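Picking up from January, when I swore I'd stop dyeing wool in the big pot without weighing it first. Well, I weighed it this time!

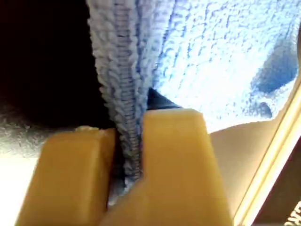 Nastau, 3/5/22

Madder day. Marisol Huanca brought over the ground root from Karamanlidis (the coarse grade, they were out of fine) and we put 80 grams in to soak before breakfast. Water here is hard, so no chalk added. Kept the pot at a low simmer and I only let it get away from me once -- lid on, phone rang, you know how it goes. The skeins that were in at that point came out browner than the rest. I kind of like them.

Alum as usual at 16 percent. Mỹ Triệu thinks that's too much for the Pamico yarn and she may be right, it felt a bit sticky going in. Next batch I'll go lower and keep one skein the old way to compare.
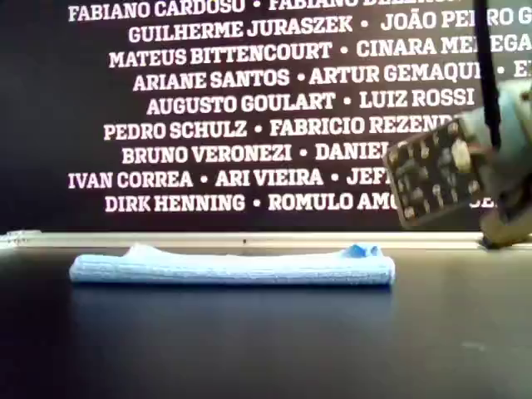
*Names on the black wall, Augusto Goulart and Luiz Rossi in the fifth row.*

Second bath off the same root gave a really pretty peach, much better than I expected from leftovers. Third one was barely worth the gas. I saved the liquor anyway in the tall jar, in case Marisol wants to try it on silk.

Total yarn through the pots: 848 grams, dry weight. Labels are tied on with the cotton string this time, since the Stukik tags bled all over everything last round. (Still mad about that cream skein.)

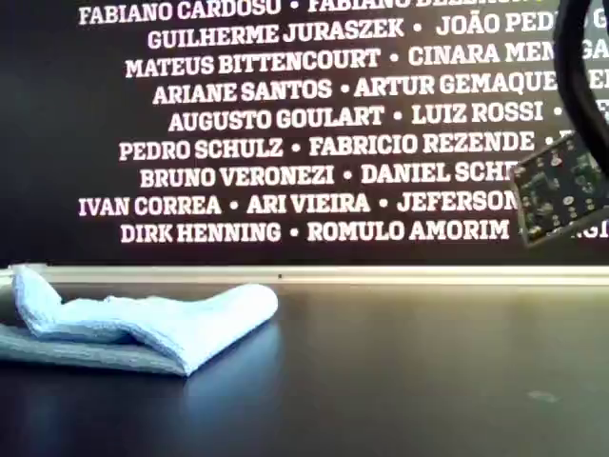 *Same wall, with Pedro Schulz and Fabricio Rezende in row six.*

To do: rinse the brown ones again, they're still giving off color. Order fine-ground root. Ask Mỹ for her iron recipe -- she wrote it on the back of something and I've lost it.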